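Re: Pads losing grip after a few weeks
Posted in January to the Plellia gripper users' list, by the Rinasia bench

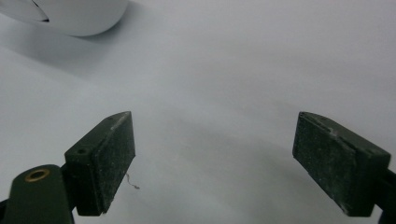
Our hand-held gripper, jaws open, before cleaning. Dust on both pads, and a fibre hanging off the left one.

Someone at Gebreyes wrote:

> We have four of the hand-held units and they all go the same way.
> Fine for the first few weeks, then smooth parts start to slide
> when you tilt the tool. We have been tightening the trigger
> linkage each time and it helps for a day or so. Is it the pads or
> the linkage? And does anyone clean the pads with anything stronger
> than water? The Clallitz sheet only says "keep clean".

I would leave the linkage alone until you have cleaned the pads. We did the same as you last year and ended up with a tool that was stiff to squeeze and still dropped things. When we backed the adjuster off to where it had been and washed the pads, the grip came back.

The left pad in the picture is fairly typical of ours by the end of a week. The specks are a nuisance, but fibres are worse on shiny parts. If one lies flat across the pad the part rests on it and can turn. They come mainly from cloths, so we have stopped using the blue wipes anywhere near the tools.

What we do now:

1. Open the jaws fully and lock the trigger.
2. Pull off any hairs or threads with tweezers. Do this first. Once they are damp they stick down and you will miss them.
3. Press low-tack tape on each pad and lift it straight off. Use a fresh piece for each side.
4. Wipe with a foam swab and warm water with a drop of washing-up liquid in it, working from the mount towards the tip.
5. Go over it again with plain water and leave it open for 20 minutes. Don't use the air line, it drives grit under the edge of the pad.

As for something stronger, we tried isopropyl on one pair. It cleaned them very well, but after some 30 goes the surface had gone hard and slippery and we had to replace both pads. I would keep it for glue or marker pen and nothing else.

While the jaws are open, have a look along the top ridge of each finger where the pad meets the block. Our right one has a small chipped or worn spot there, which you can just about make out in the photo. We leave a spot like that alone as long as the pad is still flat beside it. If the pad has started to lift, take it off and fit a new one, as gluing down a corner has never lasted for us.

Check the screw on top of each finger as well. If it has worked loose the finger rocks slightly and the tips no longer meet square, and that feels exactly like a dirty pad. Nip it up by hand with the short key. The blocks are plastic and the thread will strip if you lean on it.

To see whether the cleaning has made any difference we use a plain turned bar, 58 mm long, and hold it level by one end. If it droops when you tilt the tool, wash the pads again. If it still droops after that, change them as a pair. Only then would I touch the linkage, a quarter turn at a time - and write down where you started.

One question back to the list. Has anybody had the newer pads from Clallitz, the ones with the thicker backing? We fitted a set and the jaws now stop short of closing on thin card. I don't know if there is meant to be a different spacer with them or if we were sent the wrong ones.

Rinasia bench

Plellia gripper users' list | Contact the list owner | Copyright remains with the posters | Back to top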